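The fingers need washing again

August, and the lab is the temperature of a bus. I have spent most of this week looking after the bench cell, which we call Vukolero for reasons that made sense to whoever filled in the asset form. The counter in the corner of the control screen said 2263 grasps when I started. I mention this only so that you know how long it had been since anyone wiped the fingers, the answer being 2263 grasps.

They are soft blue fingers with ribs and little pockets all the way along, and they are very good at bending round things. They are also very good at collecting fluff. The Zerkik manual says to clean them "regularly", a word I have only otherwise met from dentists. So off they came, two screws a side, and into a washing-up bowl with warm water and a drop of Fairy. I did the pockets with an old toothbrush. It takes most of an hour and there is no dignified way to explain it to a visitor.

Drying matters more than washing. Last time I put them back on damp and the grip was all over the place until lunch. This time I stood them on kitchen roll overnight, refitted them in the morning, and then discovered I had swapped left and right. They do fit the wrong way round, should you be wondering. They fit beautifully. They just close a bit skew, and you don't notice until you've done the opening calibration and have to do it again.

The opening calibration goes like this. Home the arm, open the fingers all the way, tell the software that's open. Close them on nothing, tell the software that's closed. Then give them something to hold, and creep the force up until it stops slipping. I ended up at 38 on the force slider, which has no units. I asked Drillau (they sold us the controller) what the units were and got a very friendly email that didn't contain any. 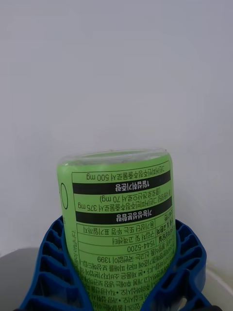
Then comes the wrist camera, which had been knocked. It hadn't gone far, perhaps the width of a pencil line, but the arm plans everything from where it believes that camera to be, so a pencil line at the bracket is a good deal more by the time you get down to the table. I slackened the bracket, nudged it, tightened it, watched it move while I tightened it, and said a word. The trick, which I learn afresh each time, is to do the two bolts up alternately by a quarter turn. I have now written this on the bracket in marker pen. I expect to ignore it.

Once it's solid you run the hand-eye routine, where the arm waves itself through a set of poses over a printed board and thinks. Take everything off the table first. If you leave a cup there it will find the cup, and it will find it with the wrist.

After that you put the things back and do the tape. We have bits of coloured tape on the tabletop for marking positions, and they get grubby and lift at the corners, so I replace them whenever I'm in there. Isabelle Melnyk, whose cell this properly is, likes the new piece put down before the old one comes up. I like doing it the other way and then guessing. We've agreed that I do it her way when she's in the room.
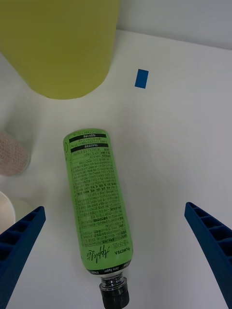

Bottles are the awkward customers on our bench. They roll if you look at them, they're slippery, and the safe place to take hold depends on which end is heavy today. I set the approach height to 200 millimetres above the table and slowed the last part of the descent right down. The old setting was brisker. The old setting also had a reputation.

I had a look at the cable while I was there. It is supposed to run along the arm in its clips with enough slack for the wrist to turn fully over, and one clip had gone missing. I found it in my own coat pocket, and I'd rather not discuss that. With the clip back on I turned the wrist by hand through its whole travel, both ways, watching for anything going tight. You want to do this slowly and with the power off. Bouchard, the firm who fitted the arm, charge a call-out fee for people who do it quickly with the power on.
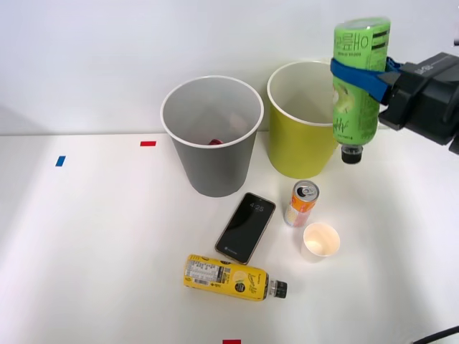
The green bottle held cap-down by the yellow cup, with the rest of the bench stock out on the table.

Remaining jobs, mostly so I can find them later. The left finger has a small nick near the tip that I can feel with a thumbnail, and I'll order a spare pair before it becomes a large nick. The log disk has 335 old runs on it that want moving somewhere else. The force slider still has no units. And somebody has to put the toothbrush somewhere it can't be mistaken for a toothbrush, so for now it's in the drawer with the hex keys, with a bit of red tape round the handle.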